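Handout 4: Gathering demonstrations (read before the October practical)

Last time I went on at length about what the policy does with its examples once it has them. This week we go back a step and talk about where the examples come from, which I think is the more interesting half of the job, and certainly the half that gets skipped in papers. You'll find a paragraph on the network, two pages on the results and then one line saying "demonstrations were collected by hand". Well, yes, but how?

I'm going to use the Dosia set all the way through, as it's the one you'll be training on. It holds 3,033 episodes of people handling small objects with a pair of hand-held grippers, one in each hand. I have cut it down to 518 for your coursework so that nobody's laptop catches fire. The tasks are named after nothing in particular: Jetel is picking a small piece up and putting it in a box, Palma is passing a piece from the left gripper to the right, and Wasex is lining pieces up in a row (nobody enjoys Wasex).

We'll stay with Jetel for today. You have a cardboard box, a few bits of metal jewellery hardware and a surface to work on. Dull to watch, I'll admit, but there is plenty in it for a learner to get wrong.

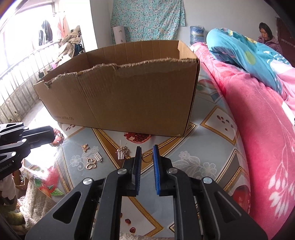

Small metal pieces are awkward for three different reasons and it helps to keep them apart in your head. First, they're thin, so the fingers have to come down almost to the cloth before they close, and a few millimetres either way is a miss. Second, they're shiny, and a bright window can turn an edge into a white smear from one moment to the next. Third, a good many of them are open shapes - rings, loops, wire outlines - so there's more than one sensible place to grip. Two people will pick two different places. If you mix both into training without enough examples of each, the policy may well aim for the middle, where there's no metal at all! We saw this in the lecture with the two-humped plot, so go back to it if you've forgotten.

Now, background. Students always ask me whether they ought to clear everything away and work on a plain white sheet. My answer is no, or at least not for every session. A policy that has only met plain white will be lost on a patterned cloth, and real homes are full of patterned cloth. Printed fruit and printed beans are rather good for this, in fact, as the learner has to work out that a flat picture of a thing can't be picked up. Do change the surface between sessions, though, or it will simply learn that one pattern by heart.

Hortensia Cabral, who ran the collection for Dosia, gave me her rules of thumb and I pass them on as they are:

Move at the speed you'd use if you were slightly tired.
Start every episode with the fingers open.
If you fumble, carry on and recover. Keep the episode and tag it "recovery".
If you talk to somebody halfway through and stop moving, throw it away.
Shuffle the pieces after every episode, and turn the box a bit too.
Stop after 46 episodes and have a proper break.

I used to argue with her over the fumbles. I wanted only clean ones. She was right and I was wrong: with no recoveries in the set, the first small slip at test time puts the arm somewhere it has never been, and off it goes.

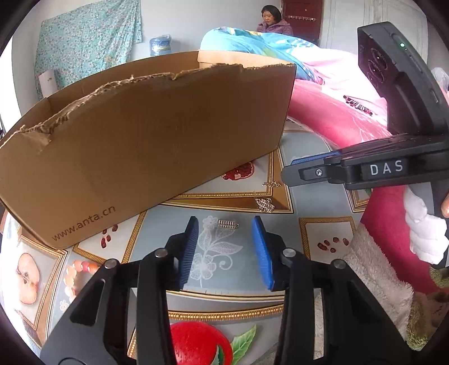

Fig. 2. Jetel: silver pieces, box at an angle, both grippers in view.

For the practical, each pair collects 100 episodes of Jetel. Split them evenly between you and write down who did which, as we'll be comparing your habits afterwards. Bring your own small objects if you like (nothing you'd mind losing, please). Labels go in the shared sheet, one row per episode: operator, surface, object, outcome, notes. The notes column is allowed to be blank but I do read it.

Questions to think over beforehand: how would you choose which episodes to drop if you could only keep half? And would you choose the same way for Palma?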